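Speaker notes: Shelves, Cabinets and Cables – Keeping a Shared Room in Order

Govance Housing Support, staff learning session
Session length: 30 minutes, followed by questions

Before starting
Check that the handout has gone round. The handout has the room sheet on one side and the contact list on the other. Ask those at the back whether they can hear. Slides are advanced from the lectern; the remote does not reach past the second row.

Slide 1. Welcome

Good afternoon, and thank you for coming. The subject of this talk is the shared sitting room, and in particular the furniture along its walls. It has been given to us by the Lesau and Dobos houses, which asked for common guidance on what is kept in these rooms, where it is kept and who may move it. The guidance applies to all 17 houses from December.

Slide 2. Why the sitting room

The kitchens have had a written standard for some years. The bedrooms are private and fall outside it. The sitting room has had neither the rules of the one nor the protection of the other, and its contents have built up over time. Residents leave things behind when they move on. Families bring gifts. Staff buy a lamp or a storage box to solve a problem in a particular week, and it stays.

(Pause. Ask for a show of hands: who has cleared a sitting room cabinet in the past year?)

We do not wish these rooms to look like offices. A resident at Lesau told our review that the sitting room was the only room in the house that looked as if people lived in it. Please keep that remark in mind throughout the session.

Slide 3. The top of the cabinet

The top of a cabinet is for display. Soft toys, ornaments, awards and similar items belong to the people who put them there, and they should be treated as personal property even where the owner has not been identified. A trophy is to be dusted and put back in its place. It is not to be taken to a cupboard on the grounds that the shelf looks full.

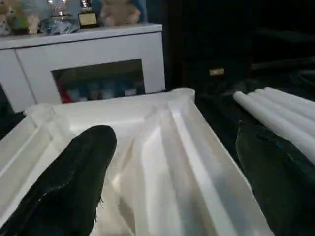

The second part of the guidance concerns what is kept inside. Closed storage in a sitting room may hold household items for everyday use, provided that each container keeps its own label and that the contents can be reached without emptying the shelf. Cleaning products are to be kept in the locked utility cupboard. Where a cabinet has a glass front, staff should look through it as part of the evening round and open it only when there is cause to do so.

Glossy fronts need a soft cloth and plain water. The spray supplied by the former contractor left marks on several doors at Dobos and should no longer be used. Remaining stock may be returned to the Sokwood depot.

(If asked: the depot accepts returns until 4 pm. No form is needed.)

Slide 4. Moving and clearing

The procedure for clearing has been shortened. The earlier version ran to 22 steps and was, by general agreement, not being followed. The new version asks staff to do the following.

Tell residents in advance, in person and by a note on the door.
Take everything from one shelf only and set it on a clean table.
Wipe the shelf and let it dry.
Ask the owner of each item whether it should go back.
Put back the items that are staying in the order in which they stood.
Place unclaimed items in a box marked with the room and the month.

Boxes are held at the house. They are not sent to Sokwood and they are not given away without the agreement of the house manager.

A word about order. Several members of the review group questioned whether it matters if a bear stands to the left or to the right of a trophy. For residents with poor sight, or with memory difficulties, it may matter a good deal – the arrangement is part of how they know the room. A small drawing made before the shelf is cleared is sufficient.

(Hold up the sample drawing from Lesau. Pass it round.)

Slide 5. Equipment and cables

Electrical equipment raises separate questions. Many sitting rooms hold devices that stay switched on, and staff who did not install them are often unsure what they may touch. The rule is short. If a light is showing on a device, leave it on and find the entry for it on the room sheet. If there is no entry, telephone the duty line before doing anything further.
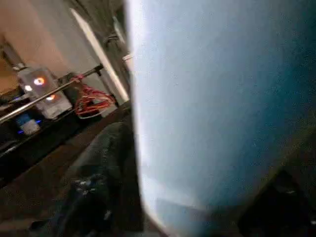 Hajnalka Bárány

Cables should run along the wall and be kept clear of the route between the door and the seating. Stands and poles are to be placed where a person using a walking frame will not catch them. No more than 2 extension leads may be used in one room, and one lead may never be plugged into another.

Dusting behind equipment is to be done with a dry cloth. Where this cannot be reached safely, write it on the room sheet and leave it for the maintenance visit.

Slide 6. The room sheet

Please turn to the handout. The sheet was drawn up by Magdolna Orbán and has been tried at Dobos. It has a column for furniture, a column for equipment and a space for residents' wishes. The last of these was left blank on most of the trial sheets. It should be filled in with the resident present, in the resident's own words where possible.

A new sheet is started whenever a large piece of furniture comes in or goes out. Old sheets are kept in the house file.

(Allow a few minutes for reading. Expect a question on agency staff: they may fill in the sheet, but a permanent member of staff must sign it.)

Slide 7. Questions

Take questions from the Lesau group first, as their transport leaves early. Questions on fire safety should go to the building services team in writing. Spare copies of the room sheet are on the table by the door.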